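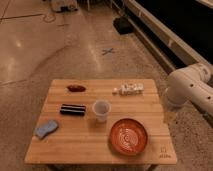 Elephant's phone habit draws crowds to Stirnerthorpe

A 49-year-old elephant at Stirnerthorpe Wildlife Park has become an online favourite after a visitor filmed her watching videos of other elephants through a fence.

The clip, posted on 23/11/2019, shows Misow leaning over the rail while Leonardo Ferri holds up his phone. When he lowers it, she taps his sleeve with her trunk until he plays the next one.

"I was only there to kill 20 minutes before lunch," Ferri said. "I ended up missing lunch." 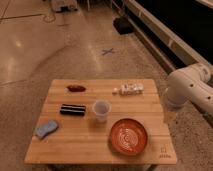

Objects set out on a wooden tabletop.

Keepers say Misow has been curious about screens since May, when a school group showed her a cartoon. She ignores photos and loses interest in anything with birds in it.

The park's other elephants, Morelli and Elitz, have shown no interest – Elitz walked off both times a phone was offered.

Staff have asked visitors to stay behind the yellow line and keep the volume down. Anyone who drops a phone into the enclosure will have to wait until closing time to get it back.

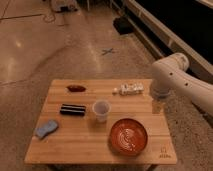
Visiting the park

Gates open at 9 am daily. Elephant talks are held at 3 pm beside the main pool, with room for 500 people.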